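Home | News | Events | Room Hire | Membership | Contact

Changes to the Staniforth Rooms from September

July
By Folasade Idahosa, Centre Manager

Members and hirers are advised that the management board has approved a revised set of arrangements for the Staniforth Rooms. These take effect at the start of the autumn term and replace the conditions of hire issued with last year's handbook.

The most significant change concerns opening hours. The building will open at 8.30 in the morning and close at 9.45 in the evening, with all rooms to be vacated by 9.30. Hirers who need access before opening must apply in writing to the office at least 13 days ahead. Requests made by telephone can no longer be accepted.

Hourly rates for registered community groups are unchanged. Commercial hirers will pay a higher rate, details of which are available from Lenuța Sima in the bookings office. A deposit will be required for events at which food is served, and will be returned within five working days of a satisfactory inspection of the kitchen.

The Mollach Room will be closed throughout August while the floor is sanded and resealed. The contract has been awarded to Oltano, who also carried out the work on the main staircase. Groups that normally meet in the Mollach Room have been offered the upper hall at the same rate. Any group which has not received a letter to this effect should contact the office without delay.

Cloakroom provision has also been reviewed. Coats and bags must not be left on radiators, on the stairs or across the fire exits, and hirers are asked to use the stands and hooks provided. The centre does not accept responsibility for items left overnight. Unclaimed property will be kept for one month and then passed to a local charity shop.

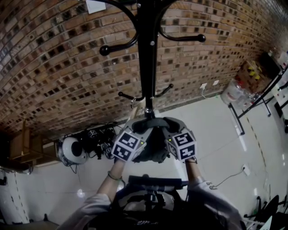

A coat stand against the brickwork.

The board has further considered the matter of heating. Some 800 pounds was spent last winter on heating rooms that had been booked and not used. Groups which fail to attend without giving notice will in future be charged the full session fee. Notice of cancellation may be given by email up to noon on the day before the booking.

Mr Adelmo Farina has completed his term as chair of the board and did not seek re-election. The board records its thanks for his service. He is succeeded by Mrs Alina Dinu, who previously had responsibility for the education programme.

Copies of the revised conditions may be collected from reception. All regular hirers are required to sign and return the form on the final page before their first session of the new term.

Comments

G. Ilie
Does the noon rule apply to the Saturday language classes as well? We often don't hear about a teacher's illness until the evening.

Lenuța Sima (Bookings)
Mrs Ilie, it does, but please ring me in cases of illness and we will look at each one.

Parent, junior choir
Will there be a piano in the upper hall during August? The letter doesn't mention it.

Previous item | Next item | Back to newsletter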